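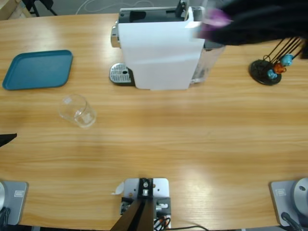
Gladys said it would make better coffee than the pot, and that anyone who tasted it blind would agree.

Shengli doubted it. He had doubted the bread maker and the thing that was supposed to sharpen knives, and he had been right both times. Gladys had ordered this one from a shop in Jomthorpe that sent a newsletter, and in his experience a shop with a newsletter was making up for something.

"What's the tray for?" he asked.

"Serving."

"Serving who?"

She didn't answer. The tray was blue and had nothing on it. The glass lay on its side on the bare wood, and he left it there, partly to see how long she would.

He bent down and looked at the capsules on their stand. Two were light blue and one was orange. They hung there like something you'd win at a fair.

"What's the orange one?"

"Stronger. Or it has caramel. Rungnapa told me and I forgot."

"So you don't know what's in it."

"Do you know what's in the can?"

"Coffee," Shengli said. "It says so on the lid."

Gladys lifted the lever and put it down again, to show him how easy it was. He had never complained that the pot was hard. The pot had come with him from Midtbø, through two apartments and a February when the heat was out for 22 days, and all it had ever wanted was a rinse. Now it was in the cabinet over the refrigerator, where she had put the bread maker.

"One cup," she said. "Then you can say whatever you like."

"I'll say it anyway."

"I know you will."

She picked up the glass, wiped it with her sleeve and held it out to him. He looked for a flaw in it and found none – a plain glass with a thick bottom. He would have liked a chip.

"Blue," he said finally. "I'm not drinking a maybe."

She pulled a blue one off the stand and dropped it in. Shengli took the chair by the window and folded his arms. The machine started up, louder than the pot had ever been, and he made sure she saw him notice.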